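ok thread. been meaning to write down our house rules for the arm cells for ages and today is the day bc I'm stuck waiting on a firmware push at the Brarnside site

none of this is official. it's what we do at Sellex on top of the actual standard and the actual risk assessment. do those first. please do those first

1/ Speed. Anyone within reach of the arm = slow mode. Not "slow-ish". We set the cap in the safety config, behind a password, and the operator can't bump it up from the pendant. If your cap lives in the same program people edit all day you don't have a cap

2/ Force limits get set per gripper, per job. Do not copy the file from the last cell. I have seen a config meant for metal brackets running on soft goods. Nothing got hurt except one zipper and my mood

3/ Soft goods need their own page in the rulebook, really. Bags, pouches, anything with a flap or a strap. Fabric folds on you. Straps catch on stuff. A grip that was fine on the last cycle can be all flap on this one and then it swings

4/ So for bags: grip the body. Never the strap, never the zipper pull, never a loose flap. Straps tucked or clipped before the arm comes in. If the item can't be tucked it goes to the hand bench. Yes even if we're behind

5/ Write down which side is up. Sounds dumb. We had two shifts teaching the same pick from oposite sides for most of a week

6/ Emergency stop. Test it at the start of every shift, push it for real, wait for the arm to drop out, reset, sign the sheet. Takes 2 minutes. The sheet hangs at the cell. Not in the office, not in somebody's inbox

6b/ and test ALL of them. the one round the back counts

7/ Stuff on the table. This is the one I nag about most. Laptops, cables, cups, phones. Best rule is nothing in reach that isn't the job. Real life is you need the laptop when you're teaching or logging, so: laptop goes in the marked zone, lid angle low enough that the arm clears it, cable routed off the far side and held down

8/ When teaching is over the laptop leaves. Same for whatever else came in with you. Walk it out before you switch to auto, then look at the table again

9/ Shiny surfaces. Cover them or tell the vision person. Glare moves with the sun and a pick that works at 9 can go weird at 2 in the afternoon. Same with dark grippers on dark material – the camera on ours has a real hard time finding the edge. Add light, don't lower the confidence number. I mean it about the confidence number

10/ Logging. Every dropped item gets a line. Time, item type, gripper, what the pose was if you have it. "dropped again" is not a line

11/ Gripper pads: swap at 4000 cycles or when they look bad, whichever is sooner. We used to go purely on looks and everyone's idea of bad is different. Wipe them down daily, fabric sheds lint and lint builds up on the pads. Kundness pads, Imrie pads, whatever you run, same deal

12/ Someone asked where 4000 came from. Our own drop log. We had 233 drops on soft goods in one stretch and when I sorted them by pad age it was pretty ugly past that point. Your number will be differnt. Go get your own number

13/ New item = new trial. 100 picks at slow speed with a person watching and a hand near the stop. No skipping bc "it's basically the same bag". Different lining, different weight, different bag

14/ Who can change what. Operators: start, stop, pause, call for help. Leads: poses and pick order. Safety settings: two people, both sign, and one of them can't be the person who wants the change

15/ That last bit caused the most arguing of anything on this list. Keeping it

16/ Recovery. Arm faults holding something? Do NOT pull the item out. Stop, lock, then open the gripper by hand using the release. Tape a photo of the release next to the cell bc you will forget which side it's on when you're stressed

17/ Nobody trains alone. First week is watching, second week is running with a lead standing there. Imrie line tried to squeeze this into one day before the holidays and we spent most of the next week redoing it

18/ Loose sleeves, lanyards, long drawstrings – off or tucked. Applies to visitors. Applies to bosses. Keep a hook by the gate so there's somewhere to put the lanyard

19/ Change log lives next to the cell too. Paper. I know. But when the network's down is exactly when somebody wants to know what got changed last night

20/ Review the list every quarter and cross something out if you can. Ours got to three pages at one point and people stopped reading it at page one

firmware's at 80 something percent, gonna go babysit it

if your shop does any of this differently tell me, esp the bag stuff, rules 3 and 4 are the newest and I'm least sure of them. will add replies to the doc

oh and yes I know 6b isn't a real number

bag cell, rules 3, 4 and 7

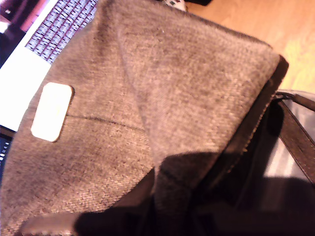 Brackenfold: We run close to the same list but our two-person sign-off covers poses too, not only safety settings. It slows things down a lot on new items. How do you stop leads from teaching a pose that goes over the laptop zone? We ended up blocking that area in the safety config and only opening it with a key.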